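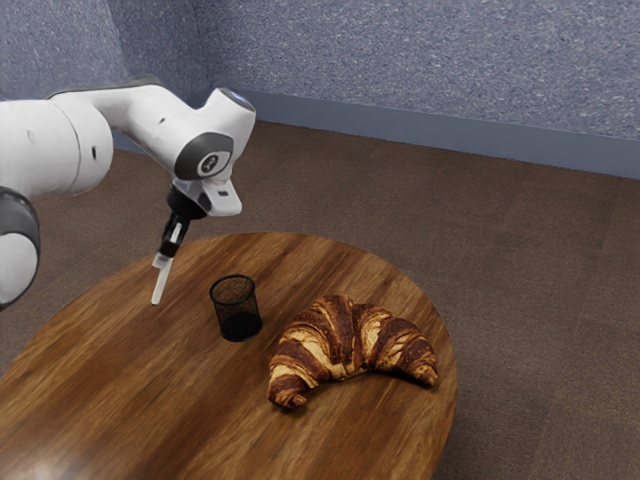

4.3 Running the Croissant and Cup Scene

Complete Section 4.2 before starting. The scene tests whether a policy trained in the Jatum simulator can pick the correct object when object sizes differ greatly from those seen in training. The croissant is several times wider than the mesh cup, and its scale must not be corrected.

1. Open the Zullarex launcher and load the tabletop scene set.

2. Select scene 17. Confirm that the round table, the black mesh cup and the croissant load together with the white arm.

3. Move the arm to the start pose. The fingers should be above the tabletop, close together, and clear of both objects.

4. Set the random seed to 77. Results obtained with other seeds may not be compared with the Trallarbridge baseline.

5. Enter the instruction text exactly as it is given in the task file. Do not add punctuation.

6. Set the step limit to 2000 and start the episode.

7. When the episode ends, save the log before resetting the scene.

Note: Wall and carpet textures are part of the test condition. Users who replace them must record the change in the run notes.

Caution: Do not send recorded joint commands from this scene to a physical arm. Contact forces in the simulator are not calibrated for hardware. See Section 7.

An episode counts as a success only if the named object is lifted and held until the scoring script closes. Partial lifts are entered as failures.

Questions about scoring should be sent to Gerardo Bassi, Arango evaluation group.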